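Village hall tuck shop: how do I stop it losing money?

Posted in: Clubs, Halls and Societies
Posted by: drerk_badminton
2022-06-24

I've been landed with the tuck shop at Drerkthorpe badminton club. The previous chap moved to Rustville and left me a cash tin, a key that fits nothing and an exercise book in which every page says "fine".

It isn't fine. We put £225 of stock through last season and finished with less in the tin than we started. I don't think anyone is pinching things. I think we buy what we like eating, sell it for whatever coin people have in their hand, and bin the rest in October when the club starts up again and someone looks at the dates.

What I'd like to know:

How do other clubs set prices? We charge 50p for everything, including things that cost us 60p.

Is it worth going beyond crisps and squash? There are teenagers now and they have opinions.

Does an honesty box work, or is that something people only say in villages on television?

We open for 15 minutes at half time and then again at the end, when everyone is putting coats on and claims to have no money.

11 people found this useful

Teemu Kuusisto
Replied the same day

I run the one at Irkby table tennis and made all of your mistakes, plus one involving a great many tinned peaches.

Prices first. Write down what each thing cost you, per item and not per box, and stick it inside the cupboard door. Add a third and round up to something a person can pay without needing a calculator. Ours are 50p, 80p and £1.20, and there has been only one complaint, from a man who also complains about the net. If a thing can't be sold at one of those three prices we don't stock it. Multipacks marked "not for individual resale" are a separate argument and I'm not having it again.

Second, how it's set out. For years our stock lived in a cardboard box under the table and people had to ask what was in it. Very few did. It was like a raffle you paid for twice. Get it up where it can be seen, with the crisps standing up and facing forwards so that people can choose with their eyes while they queue. A wire rack with two levels will do, and it folds up behind the chairs if you buy the right sort (I bought the wrong sort first). Bigger bags low down, cartons and small packets higher up.

As for going beyond crisps and squash -- yes, but slowly. The teenagers at ours wanted imported crisps, so we tried a few Chinese flavours, tomato and so on. I was against it. I have since been seen buying the tomato ones.

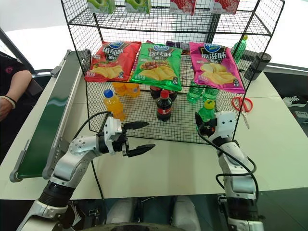
Crisps on the lower level, strawberry things up top on the right. 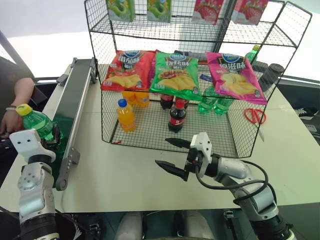

The thing to watch with anything from abroad is the label. You want the ingredients and allergens in English, and a proper importer will have put a sticker on the back. If there isn't one, leave it on the shelf, however much the under-sixteens sigh at you. Ring your council's food people if you're unsure whether a club like yours needs to register. Mine were perfectly pleasant and rang back, which I hadn't budgeted for.

Buy five of anything new, never a case. If they're gone in a fortnight, buy more. If they're still there after a month, they are a prize in the Christmas draw.

Honesty box: works for adults, mostly. We get the odd button. I'd stop opening at the end, though. Open before play and at half time, while wallets are still in the same room as their owners.

hallkeys
Replied two days later

Agree with nearly all of that except the honesty box. We had one and it was honest for a month and then the box went as well.

Get a card reader. The cheap ones work off a phone. There's a small fee on each sale, so check what it does to a 50p item before you get excited. Ours only gets a signal by the fire exit, so that's where the tuck shop is now.

Also count the stock at the start and end of each night. It takes no time and saves you writing "fine".

Keskinen
Replied a week later

just do flapjacks. my wife makes them for ours, cost next to nothing and always go. don't do hot drinks, the urn will break your heart

drerk_badminton
Replied to Teemu Kuusisto

Thank you, this is more thought than the tuck shop has had since it began. Three prices it is. I've done the cost list and found we've been losing 14p on every chocolate bar, and we sell a lot of chocolate bars, chiefly to me.

Will try a few odd crisps after the summer. What happened with the peaches?

Teemu Kuusisto
Replied to drerk_badminton

They were on offer. We had no tin opener. I still have some if Drerkthorpe would like them.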